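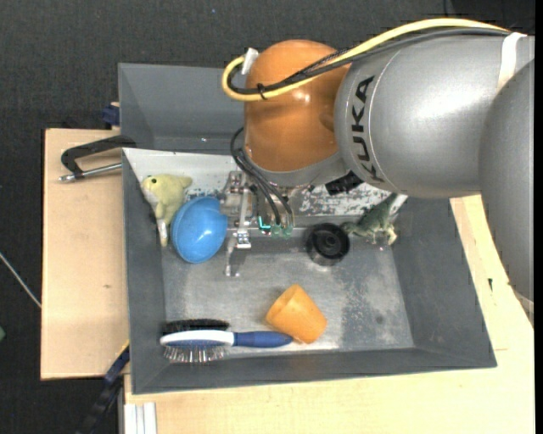
Un auditeur de la session de février avait objecté qu'un bac mélangé n'est jamais qu'un bac mal trié, et qu'il suffirait de trier plus tôt. Reprendre l'objection telle quelle, elle structure la première partie.

**Réponse à donner.** Trier plus tôt suppose de connaître les familles avant l'arrivée des objets. À la recyclerie Quinlan, les dépôts de vide-maison arrivent en vrac : une peluche, un bol bleu, un gobelet orange, un dinosaure vert, une brosse à cheveux et une pièce cylindrique noire peuvent occuper le même bac gris. Le mélange est l'état d'entrée du flux. La question traitée ce matin est celle de la durée pendant laquelle on l'accepte.

## 1. Composition du bac (7 minutes)

Rappeler les critères de la grille Clanora, dans l'ordre :

- rigidité : déformable ou non sous la pression de la main ;
- ouverture : l'objet peut-il en contenir un autre ;
- hygiène : contact alimentaire, contact corporel, aucun des deux ;
- identification : usage reconnu au premier examen, ou non.

Appliquer la grille à l'oral. Peluche : déformable, fermée. Bol et gobelet : ouverts, contact alimentaire présumé, filière lavage. Brosse à cheveux : contact corporel, à isoler des deux précédents. Figurine de dinosaure : filière jouets, même si elle voisine avec la vaisselle. La pièce cylindrique noire va au rebut technique tant que son usage n'est pas établi – insister sur ce point, c'est là que les équipes perdent du temps à discuter.

Attention à la couleur. Elle aide à désigner un objet à voix haute (« le bleu », « l'orange »), elle ne détermine aucune filière. La première version de la grille comportait une colonne couleur, supprimée depuis.

## 2. Géométrie et état du bac

Parois inclinées : les petits objets descendent vers le fond et se regroupent. Avantage, on les retrouve. Inconvénient, un objet couché le long de la paroi masque celui qui se trouve dessous.

Rebord étroit : suffisant pour la prise à deux mains, insuffisant pour une étiquette adhésive. Les étiquettes Skestance se posent donc sur la face extérieure, à gauche de la prise.

Usure : commenter la paroi du fond, blanchâtre, avec ses rayures grises et ses zones écaillées. Deux conséquences pratiques. Un objet clair s'y détache moins bien que sur une paroi gris foncé. Une surface écaillée se nettoie mal, ce qui exclut le bac de la filière vaisselle. Chez Quinlan, le contrôle visuel des parois a lieu toutes les 10 rotations ; sur 18 bacs Grellar suivis, 7 ont été déclassés vers le textile et les jouets.

Si question sur le prix des bacs : renvoyer à la fiche distribuée, ne pas donner de montant de mémoire.

## 3. Poste de travail

Plateau en bois clair, bac posé à plat, sol sombre autour. Le contraste entre le bac et le plateau permet de repérer un objet tombé à côté. Sur moquette anthracite, en revanche, une pièce noire disparaît. Prévoir un passage au sol en fin de série et le noter sur la feuille de poste.

Remplissage : un bac à moitié plein se vide plus vite que deux bacs au quart, mais au-delà de 20 objets les recouvrements dominent et le relevé devient peu fiable. Consigne actuelle : fermer le bac à 20, ouvrir le suivant, ne pas compléter après coup.

Ordre de vidage, à projeter puis à lire :

1. les objets déformables, qui recouvrent les autres ;
2. les objets ouverts, après vérification de leur contenu ;
3. les objets rigides fermés ;
4. les non identifiés.

Prévoir la question « pourquoi pas les plus fragiles d'abord ? ». Un objet fragile sous une peluche n'est pas accessible ; le retirer en premier oblige à déplacer deux objets au lieu d'un.

## Points à vérifier avant de monter

- Grille Clanora en version courte, une par table.
- Bac de démonstration garni, brosse et vaisselle dans des sachets séparés.
- Feuille de poste vierge à faire circuler pendant la troisième partie.
- Garder 10 minutes pour les questions ; si retard, couper le paragraphe sur les étiquettes.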